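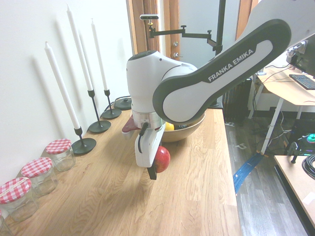
Apple held above the countertop, wooden bowl behind.

Setting Up a Guitar for Bottleneck Slide
Hakim Sutanto, 2025-01-08

You can play slide on almost any guitar, but a few changes make it easier. I use an old Trellevwood acoustic that I keep for slide only.

Strings
Put on a heavier set. Light strings sag under the slide and rattle on the frets. Change them one at a time and stretch each one by hand.

Action
Raise the strings a little at the nut. A slip-on extension nut works and comes off again later – no filing needed.

Tuning to open G
Drop strings 5 and 6 and the first string by a whole step. From low to high you should have D G D G B D. Check the tuning again after 2 minutes.

First exercise
Wear the slide on your little finger. Hold it right over the fret wire, not behind it, and rest your other fingers lightly on the strings behind the slide. Play at the fifth fret, then the seventh, then slide back to open. Go slowly and listen for pitch before you add any vibrato.

I teach this setup again at Fascombe in April. Bring your own slide, glass or brass, and a spare set of strings.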